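From the Sim Bench: Two Arms, Four Fingers, No Lid

The simulation team meets on Thursday after the build team has taken all the good chairs. For anyone who joined the club to solder things and has wondered what the rest of us do over by the radiator, the answer this term is that we are teaching a robot that doesn't exist to close a laptop that doesn't exist, in a room none of us would choose to live in.

The assignment comes from the Zemametti Challenge, student division. Every team gets the same virtual two-armed robot and the same set of virtual rooms, and has to get through a list of household chores with no human touching the controls once the clock starts. Picking things up. Putting things down. Closing what's open. Karim Khasawneh read the list aloud at our first meeting and remarked that he doesn't do most of these at home either, so the robot would be starting out ahead of him.

We named the robot Cesby. There was a vote. The runner-up was Toaster, and there are still people who won't discuss it.

Before Cesby can do a chore, it has to learn from us doing the chore, which means somebody sits down with the hand controllers and drives both arms through the task, over and over, while our logging program, Prarnia, writes everything down. Prarnia was written by Suqin Su over one long weekend and has exactly one error message, which is "no." We've grown fond of it. So far it has 3,641 recorded attempts on file, and Suqin would like me to stress the word "attempts."

We record what the wrist cameras see as well as the view from the body. The wrist views are where new drivers come to grief. You're looking out past your own fingers, and when you turn your wrist, the entire world turns with it. Hậu Tăng spent most of a meeting trying to find the table.
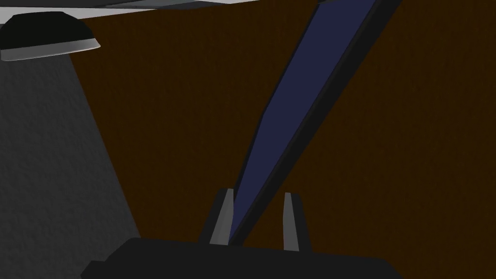
The trick is to stop thinking about where the camera is pointed and think about where your hand is. Hậu got there in the end. He now drives better than any of us and has become unbearable on the subject of elbows. If you sit next to him, he will tell you that your elbow is the problem. It usually is, but there are ways of saying it.

Cuiping Long has been handling the part where the computer learns from all this driving. Her method, as far as I can follow it, is to throw out the bad recordings, train on the good ones overnight, come in the next day, watch what Cesby has learned, and go for a walk. The first version learned to approach the table with great confidence and then stop. The second version learned to wave. We hadn't recorded any waving. Cuiping went back through the files and found that Karim, at the end of each of his runs, had a habit of letting the left arm drift up and to the side while he reached for his drink. The computer had watched him do this 30 times and decided it was the important bit.

So there is now a rule about drinks.

There's also a rule about what counts as a good recording, and it took us longer to agree on than the robot's name. Chunhua Liao wanted to keep everything, including the runs where the driver gets lost and finds the way back, on the theory that a robot that never sees a mistake won't know how to get out of one. Cuiping wanted only clean runs. They argued it out over 2 meetings with a whiteboard, and then trained it both ways to settle the matter. Chunhua's version did better, by a little. Cuiping has asked me to print that it was by a little.

The wandering runs are kept in their own folder, and we look at them more often than we need to. Quite a few people have a favorite.
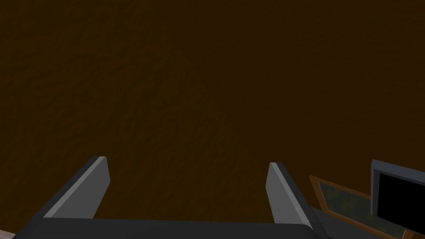 Wrist view from the wandering folder: fingers open, nothing in them, and a great deal of brown.

The rule for the folder is that no driver's name goes on a file. Everyone knows anyway. You can tell a Karim run by the speed and a Chunhua run by the long, thoughtful pause in the middle.

The other news is Gu. Gu is our scoring script, and it grades each run the way the Zemametti judges will, or at least the way we think they will after reading the rule book several times and emailing them a question they answered with a page number. Gu gives a perfect run 1,000 points. It takes points off for bumping the furniture, for dropping things, for being slow, and for something the rule book calls "undue motion," which we believe is the waving.

Our early scores were the kind you fold up and put in a pocket. They've come up since. Cesby can now reach for the right thing with the right arm on most tries, and when it picks the wrong arm it at least commits. The laptop is still our weak spot. Closing one is a two-stage job: you have to get a finger behind the screen and then bring it down without shoving the whole machine along the table. Cesby is very good at shoving the whole machine along the table. Gu counts that as furniture.

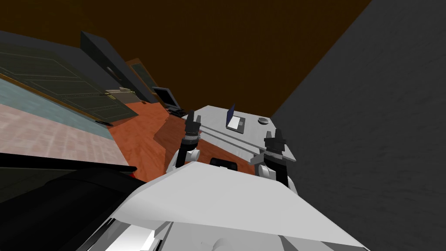

Hậu's current plan is to use one arm to hold the base still while the other works the lid. Suqin's plan is to slow everything down and take the time penalty. My plan was to ask the organizers whether the laptop could be optional, and I've been asked not to write to them again.

We freeze the code in June, which sounds further off than it is. Between now and then we need drivers. No experience is wanted; in fact Chunhua says beginners make the best recordings for her purposes, and I'd advise you to take that as a compliment. You get a short lesson, a turn at the controllers, and a file in Prarnia. If you get queasy from video games, sit a bit back from the monitor and close your eyes on the fast turns. Bring a drink if you like, but it goes on the windowsill.

We could also use someone who writes clearly. The student division asks for a written report along with the code, and the draft so far consists of Cuiping's charts and a paragraph by Karim that begins "Basically." Anyone with a free evening and a tolerance for charts should see Suqin. She'll be the one by the radiator, getting told no by her own program.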